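In February our small group from the technical college visited the robotics laboratory of Boiko, on the second floor of the old Ultmont building. I wanted to see one thing only: their method for teaching a robot to handle soft objects. I had read their short report two times and did not understand all of it.

We were received by Lumturie Omerović, who leads the project. She gave us coffee and then started directly with the problem. A rigid box stays the same when you touch it. A cord or a strap changes its shape with each contact, and so the position you measured one second ago is already wrong. Most systems stop, look, calculate and move again. Her group tries to keep the robot looking during the whole movement, with a small camera at the wrist.

The method is called Wandeo. First a person guides the arm through the task, and the wrist camera records everything the gripper "sees". For the cord task they used 100 such demonstrations. Then the program learns to predict the next short piece of movement from the last pictures, and it makes a new prediction 6 times per second. There is no model of the cord inside. I asked about this twice, because I could not believe it - but it is so.

We stood behind a yellow line while the arm worked with a red cord attached to a black hanging thing. On the monitor we followed the view from the wrist, and I must say it is very different from what you see with your own eyes standing in the room. The floor tilts, the window is suddenly in a corner, and the fingers are always big and near.

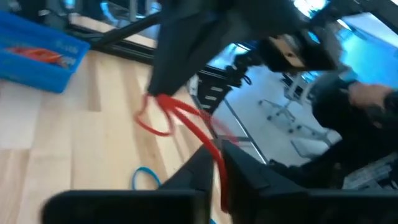 Borislav Ivanov was less convinced than I was. He remarked that a bright red cord on a light floor is an easy case, and he would like to see the same test with a gray cord on a gray carpet. Ms. Omerović agreed with him without any discussion. They have tried a dark cord, she said, and out of 100 attempts only 29 ended with a firm grip. She showed us this result on the wall screen together with the good ones, and I respected that.

The reason, in her opinion, is mostly the demonstrations. All of them were made with the red cord, so the program probably learned the color more than the shape. The next step is to mix colors and thicknesses from the beginning. They also want to compare their gripper with a softer one from Bravetti, but it was not yet delivered.

At the end we had half an hour for questions. I learned that the training takes one night on one computer, and that guiding the arm by hand is tiring for the shoulder. Visitors can come again in autumn, in groups of no more than eight. Please bring closed shoes, they do not let you in with sandals.

3 comments | 14 shares

Contact | Copyright, all rights reserved | Back to top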